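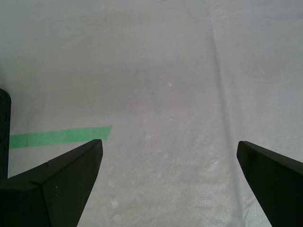 Gripper fingers over the cloth, strip of green tape to the left.

Testers wanted: Mindimel two-arm tabletop kit, pre-release trial

Bullar is looking for people to try out the Mindimel before it goes on sale. Paid, part-time, evenings possible. Starts December. No robotics background needed for most places, see below.

What it is. Two small arms, a gripper on each, the software (called Ilie) and a box of bits to practise on. You clamp it to your own table, you teach it a job by guiding it through, it has a go by itself. Aimed at schools, small workshops and people with a spare room. We think its nearly ready. We want to hear from people who have no reason to be polite to us.

What you'd be doing

Setting up from the printed guide, by yourself, no phoning us for the first hour. Then working through the task cards, one after another, and filling in the sheet after each. Then a week of doing whatever you like with it. Then a chat with Corina Neagu, who runs the trial and wrote the sheets, so be as rude about the sheets as you want.

We have 36 places. Each tester gets 240 pounds on finishing plus first refusal on buying the kit at cost. Travel paid for the one set-up day, keep your tickets.

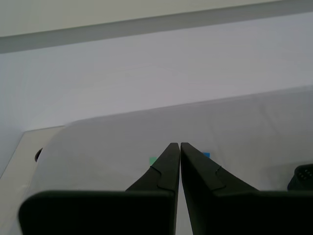 Closing the gripper is where most of the complaints came from in the first round. People wanted to know how near is near enough. So there is now a warm-up card that is only opening and closing, no object at all, and you stop when the tips are nearly touching with a thin sliver of cloth left showing between them. Do that on both arms. Takes minutes. Tell us if the left feels different from the right, and say which speed setting you were on, as the default one is new and Horațiu isnt sure about it.

After that it gets more interesting. Pick up a block. Put it in the basket. Move the basket, do it again. Hand over from one arm to the other (hard, a lot of people skip this one, please don't skip it). Last cards are free choice.
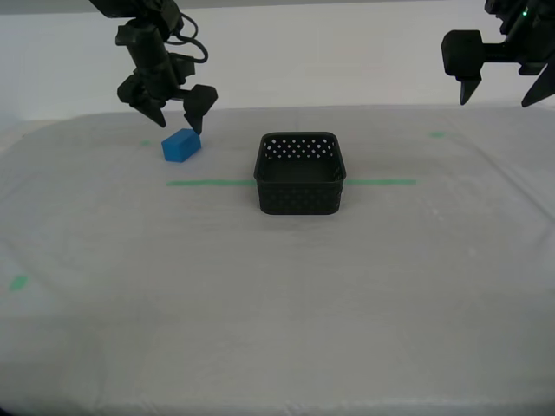 Block card, left arm at the blue block, basket on the tape line.

Who we want

Mixed bunch please. Teachers, technicians, retired people, students over 18, parents who get roped into science clubs. A few places kept for people who have used an arm before, say so on the form. You do need:

- a solid table you can leave set up for the full trial, and a wall socket within reach
- a plain cloth or sheet to cover it, pale if you can
- decent internet, the software updates itself and the files are big
- to be fine with the recordings from the arms being sent back to us (arms and table only, and you can delete any run before it goes)
- to be able to lift the box. It's heavy. Get someone to help

Please don't apply if you have toddlers or a cat that can get into the same room. Sorry. We do like cats.

What you get to tell us

Is the guide any good. Are the task cards in the right order. Does the arm do what you thought you taught it. Is the noise ok in a house, at night, with someone asleep next door. Would you pay for it and how much. We haven't set the price so answers to that last one do count.

How the trial runs

1. Send the form. Short one, two pages. Corina reads them all.
2. Phone call, ten minutes or so. We ask about your table.
3. Set-up day at our unit on the Furen estate, a Monday, 10 till 3, lunch provided. You have a go on our kit before you take yours home. Tell us about allergies beforehand.
4. Basket card, done on the day with one of us there. Gripper open over the basket, block still out on the cloth, then you take over and teach it the rest.

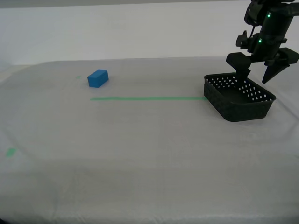

5. Home trial, three weeks. One sheet per card, paper or online, don't mind which.
6. We collect the kit, have the chat with you, pay you.

Small print, short version. Kit stays ours untill the end. Accidental damage is covered, taking it to bits is not, ask first and we'll probably say yes. You can drop out any time and we pay for the weeks done. Please don't post video till the trial is over, after that post what you like, good or bad.

To apply: form is on the Bullar trials page, reference 1589. Put the reference in or it goes in the wrong pile. Questions to Corina Neagu, or Horațiu Grecu if it's technical and she's out. Places go as suitable forms come in so don't hang about.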